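Lost tracking on the left gripper, and what it cost us

2021-08-07

We threw out 358 recordings last week. I said I would write down why, mostly so I can find it again the next time it happens.

The work is simple enough to explain. One person holds a pair of hand-held grippers and does a small task at a table, and the marker cubes on the grippers tell the software where each hand is. Later the arm in the Dellside room is supposed to repeat the motion. Our target for the drawer task was 500 good runs by the end of July. We had the number on paper. Then we played a batch back on the arm.

On the third run the left side came in low and kept going. It hit the tabletop hard enough to trip the force limit, and the arm locked. No one was near it. The rule here is that the gate stays shut and one person keeps a hand on the stop button for any first playback, and I have complained about that rule before. I won't again.

My first guess was the arm. I spent most of a day on that, checking the joint zeros and swapping a cable that had nothing wrong with it. Then I ran a batch recorded in early July and it was fine. Same arm, same table height, same speed setting. So the trouble was in the newer recordings.

I plotted the left hand's height over time. In the good batch it was a smooth line. In the bad one it had small jumps, 11 mm every time, always down, and always when the two hands came close together. With the jaw tips almost touching, one cube can hide part of the other. When that happens the software is left with a single marker face and has to guess the tilt from it. It should flag those readings as weak. Ours was set to accept them.

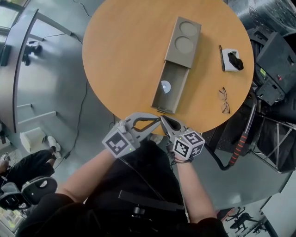
The setting had been changed, then, and the Hoekstra group wrote back that they had seen the same thing in the spring and had blamed their lighting for a month before they looked at the config file. Their advice was to stop filtering the jumps afterward and reject the whole run at the table, while the person is still sitting there and can do it over.

I didn't like that at first – it makes a session a lot slower. But I tried smoothing the bad runs and the result was worse in a way that would have been hard to spot. The jump was gone and the height was still wrong.

What we changed:

The tracker needs two marker faces before it trusts a tilt.
A run with more than 3 weak readings in a row gets a buzzer and isn't saved.
The config file is now copied into every recording folder.
Playback has a floor height below which the arm stops, whatever the recording says.

The last one should have been there from the start. We had a floor limit on the old Bumham setup and it didn't get carried over when we moved.

The arm is all right. One finger pad split and I replaced it, and there is a dent in the playback table that I have left alone. Recording starts over on Droruseo's machine once the buzzer stops going off for no reason, and at the moment it goes off when someone plugs in a charger.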